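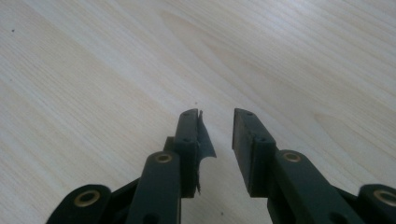 Left finger, strip peeling. Right one still smooth.

May 2025

Went through the equipment budget tonight. We have 1,000 left for grippers and parts until the new money comes in. Geddes quoted 379 for a complete hand-held unit, so two would fit and leave a little for tape. Prastinach sells only the finger pads, 18 a set. I put down one unit and 6 sets of pads.

The links and brass bushings can stay as they are. I had wanted spare bushings on the April list – took them off again.

Cimness still hasn't answered about shipping to Garcombe. If it costs much I'll drop two sets of pads. Need to write to them again and ask for the thicker grip strip.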